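Hernolau Airfield Open Day: your questions answered

We had 2247 visitors through the gate last time and a great many of you wrote in afterwards, which was lovely. These are the things people ask most, and if yours is missing, drop us a line and we'll add it. Last updated 6 November 2020.

When is the next open day?

It's in March, on the grass side of the airfield as usual. We fix the exact date once the runway has been inspected after the winter, and it goes on the front page of this site the moment we know. Gates open at nine in the morning and flying starts at eleven.

Which aircraft will be there?

The star has to be the Drestetti, our twin-engined freight plane, built in 1958 and back in the air after a very long rebuild. She sounds wonderful! There'll also be both of the Darko trainers, a handful of gliders from the club next door and whatever our visiting pilots turn up in (last time that included a tiny yellow biplane that got more attention than anything else on the field).

Can I go inside the Drestetti?

Yes, and please do. Tours of the cabin and flight deck run all day, with 15 people in each group. You climb in by the rear cargo door, walk up through the hold and come out down the front steps. The floor slopes quite steeply when she's parked, so hold on to the rail.

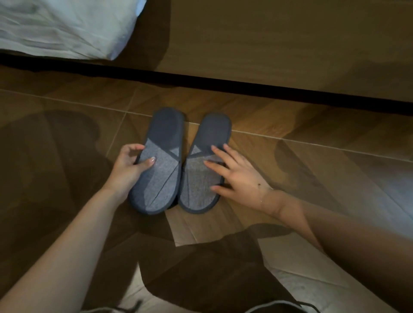
How much does parking cost?

Parking is included in your ticket, whether you come by car, van or motorbike. Follow the signs from the main road to the long field behind the Fliltus hangar. Blue badge holders should carry on to the hard standing by the tower, where there is a flat path to the display line.

Do I need to book?

For the day itself, you can pay at the gate. For a pleasure flight you do need to book, and they go quickly. We have 300 seats across the day and last year they were gone before lunch on the first morning of sales.

What happens if the weather is bad?

The ground show goes ahead in almost anything. Flying depends on cloud and crosswind, and the decision is made by our display director, Leopoldo Zamudio, who looks at it again every hour. If your pleasure flight is called off you can have your money back or move to another date.

Who flies the display?

Abundio Cárdenas leads it in the Drestetti. He has 1202 hours on the type and learned on one of the very Darkos you'll see parked beside it. He comes over to the crowd line after landing and is happy to talk engines for as long as you like. Bring a pen if you'd like your programme signed.

Can I bring my dog?

Dogs on leads are welcome outdoors, though they can't come on the aircraft or into the hangars. The engine runs are loud, so a nervous dog will be happier at home.

Is there food?

Plenty of it. The hangar café does bacon rolls from opening time and hot lunches from noon, and there's an ice cream van by the tower. Picnics are fine anywhere behind the rope.

Can I fly my drone?

Sorry, no drones at all, and that includes the car park and the lane outside. Ordinary cameras are very welcome, and the best light on the parked aircraft is after three.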